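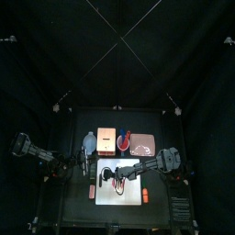
Cataloging a family collection is slow, pleasant work, and it goes a great deal better if you decide how you are going to do it before you open the first box. I learned this on my great-uncle's buttons, badges, thimbles, salt spoons and pocket-sized whatnots, which came to me in 28 boxes with hardly a label among them. You will need a numbering system, a notebook or spreadsheet, a soft pencil, a ruler, a kitchen scale, and somewhere to take pictures that will look the same in June as it did in February. For that last part, black fabric on the walls and overhead, with a small light mounted high on the left and a matching one high on the right, both angled in toward a dark tabletop, is about as good as a person could ask for. A bedsheet and two desk lamps will do you nearly as well. We'll get to the pictures further down, so put the kettle on and let's begin with the numbers.

11 min read

Step 1: Decide what counts as one thing

You'd think this would be obvious, and it is right up until you meet your first sugar bowl. Does the lid get its own number? What about a card of six buttons, still sewn on? A thimble in a case?

My rule is that if two parts were made to be together, they share a number and get a letter each. So the bowl is 41a and the lid is 41b. A card of buttons is one item, and I write in the notes how many buttons are on it. A thimble in a case that plainly belongs to some other thimble is two items, and I cross-reference them, and I sigh a little.

You can choose a different rule! Plenty of people do. Write it on the inside cover of your notebook so that when you come back after a month away you don't start doing it the other way.

Step 2: Number everything, and don't be clever about it

My first attempt had codes. T for thimble, B for badge, then a letter for the material, then a number. It lasted two evenings. I came to a brass thing that might have been a badge or might have been a drawer pull, and I sat there holding it for twenty minutes because I couldn't number it until I knew what it was.

Plain numbers, starting at 1, in the order you pick things up. That's all. The type and material go in their own columns, where you can change your mind about them as often as you like. The number never changes, even if the item is given away or turns out to be half of something else. If you skip one by accident, leave it skipped and make a note.

For labels, I use little paper tags on cotton thread, written in pencil. Ink runs and stickers leave a gummy mark that is the very devil to get off. If a piece has nowhere to tie a tag, put it in a small paper envelope and write on the envelope before the item goes in, so you aren't pressing on it.

Step 3: Set up your columns

You can use a spreadsheet or a ruled notebook. I do the notebook first and type it up later, mostly because I like to work at the kitchen table and I don't trust myself with a laptop and a cup of tea. Here are the columns I ended up with:

Number
What it is (a few plain words)
Material
Size, in millimeters, longest side first
Weight, if it's heavy enough for the scale to notice
Marks or writing, copied exactly
Condition
Where it came from, and who told me
Box it lives in
Picture taken, yes or no

The one people leave out is "who told me," and I'd beg you to keep it. My cousin Benedek Bozsik is certain that the enamel pin at number 112 came from Planitz. My mother was certain it came from a flea market. I've written both down with their names beside them, and whoever has the collection after me can sort it out.

When you copy down marks, copy what is there and nothing more. If you can read J, then a worn patch, then B, write "J, worn, B." It is so tempting to fill in the middle – my great-uncle was Jenő Bíró, and I had him down as the original owner of half the spoons before I noticed that one of them was a good deal older than he was.

Step 4: Clean less than you want to

A soft, dry brush is enough for nearly everything. I use a makeup brush that I bought new for the purpose. Dust comes off, and you stop there.

Please don't polish. I know, I know. I polished the first four spoons and they looked lovely, and then I found that the faint engraving on the fourth was fainter than it had been in my own notes. Old paper, cloth and painted surfaces shouldn't be cleaned at home at all beyond lifting off loose dust. If something is flaking, sticky or powdery, put it in its own envelope, mark the envelope, and ask somebody who does this for a living.

Step 5: Write the description before you take the picture

I used to do it the other way and my descriptions were terrible. When you know there's a photograph, you get lazy: "small brass box, see picture." Pictures get lost, and they don't tell you that the hinge is stiff or that the bottom is heavier than you'd expect.

Pick the piece up over a folded towel, turn it all the way around, and write two or three sentences as if you were telling a friend over the telephone. Begin with the general and go on to the particular. "Round tin box with a hinged lid, painted green, with a dent on the left side near the hinge" is perfectly good. You don't need special words. If you learn the special words later, add them.

For condition, I keep to four words: good, worn, damaged, fragile. I tried a ten-point scale and couldn't for the life of me remember what separated a six from a seven.

Step 6: Take the pictures all in the same way

You don't need a fancy camera. What you want is for every picture to match, so that you can lay two of them side by side and trust what you see.

Set the camera or phone on something that won't move, and mark its spot with tape. Close the curtains, so that daylight isn't wandering in and changing everything by the hour. Put one lamp on each side, a little higher than the piece, and switch off the ceiling light. A dark cloth suits pale and shiny things, and a gray or cream one is kinder to dark wood and iron. Lay a ruler next to the piece and the paper tag next to the ruler, with the number showing.

Two pictures apiece is my habit, front and back, plus a close one of any mark. Take them in number order. When I'm done for the evening I rename the files straight away, with the number first and then the view: 0112 front, 0112 back. Those zeros at the beginning keep everything in order on the computer, and I wish I'd started with them, as I had to go back and rename more files than I care to remember.

Shiny things will show you your own kitchen. A sheet of thin white paper hung between the lamp and the spoon softens the glare very nicely. Keep the paper well away from the bulb, and use cool-running bulbs if you can.

Step 7: Put things away so you can find them

Boxes get letters and items get numbers, and that way you never mix up the two. Inside the lid of each box I tape a list of what's in it. Line the bottom with acid-free tissue, put the heavy pieces in first, and don't fill the box so full that you have to hunt.

The attic is too hot and the basement is too damp. The bottom of a bedroom closet is just about perfect.

Step 8: Make copies

Keep one copy of the list with the collection and another in somebody else's house. Mine is with Kornél Hegyi, an old friend over in Trurville, who gets a fresh printout every winter. Put the pictures on a memory stick and tuck it in with the list, and check every so often that it still opens.

How long does all this take?

I finished at number 682, and it took me most of two winters, working an hour or so after supper. On a good evening I got through eight or nine pieces. On some evenings I did one, and spent the rest of the time reading old bus tickets. If you're going faster than that, wonderful! If you're going slower, you are probably enjoying the letters.

Start with the box that interests you least. You'll make your mistakes there, and by the time you reach the good things your hand will be in.

Comments (4)

Nipon Kaewkla
The advice about plain numbers would have saved me a whole spring. I had a code with five parts to it for my father's fishing lures and I can't read my own labels now. Starting over from 1 this weekend.

Benedek Lakatos
What do you do with things you decide not to keep? Do they still get a number?

Reply from the author
They do, Benedek, if they've been in the collection at all. I write "given to" and the name in the notes and leave the line where it is. I once had a pair of cufflinks come back to me that way, and their old number was waiting for them.

J. from Drurkska
Can you say which pencil? My 2H tears the tags and the soft one smudges.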